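Setting a Place: How Clearly Can a Table Layout Be Explained in Writing?

Final Project Report
Submitted by Farzana Rajput and Kibet Muli
Project supervisor: Imogen Mottram
Tescombe Design Program

1. Background

The purpose of this project was to write and test a set of instructions for laying a single place at a table. Most printed guides assume a formal dinner with several glasses and courses. The household guide planned by the Olar group is intended for people who eat at home, often alone, with a placemat, a few utensils and a cup. The group asked for text that could be followed without a diagram.

2. Method

The first draft was prepared in February and contained 26 separate steps. After review by Zawadi Khaemba, it was reduced to nine. Eighteen readers were then given the shortened text and asked to lay one place from it. Written comments were collected from each reader and sorted by the step to which they referred.

Colored tableware was chosen over plain white. In early trials, readers found it easier to discuss "the blue fork" or "the pink cup" than to identify pieces by size or position. A patterned placemat was also included in order to learn whether a printed design would affect where readers put the utensils.

3. Findings

The fork caused little difficulty. Readers placed it on the left, with the tines pointing away from the diner, and few comments were received on this step. Several readers did ask whether it belonged on the mat or beside it. The draft had not addressed this point, and the final text states that utensils rest on the mat.

The printed placemat had a stronger effect than expected. Where the design included lettering, readers tended to turn the mat until the words could be read from the chair, even when this placed the short side toward the diner.

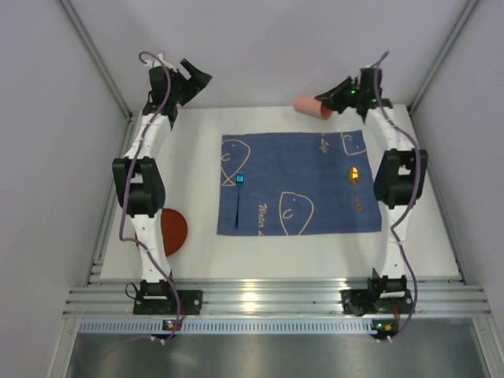 The cup produced the largest number of comments. The draft said only that it should go "to the right," and readers put it anywhere from the edge of the mat to the far corner of the table. It also gave no instruction for a cup that has tipped over. The revised step reads: "Stand the cup upright, just beyond the top right corner of the mat."

4. Recommendations

The final text runs to 289 words. We recommend that it be printed in large type and that the direction of the placemat be settled in the first step, before any utensil is mentioned. A version for left-handed diners was outlined by Kheri Makori but has not been tested.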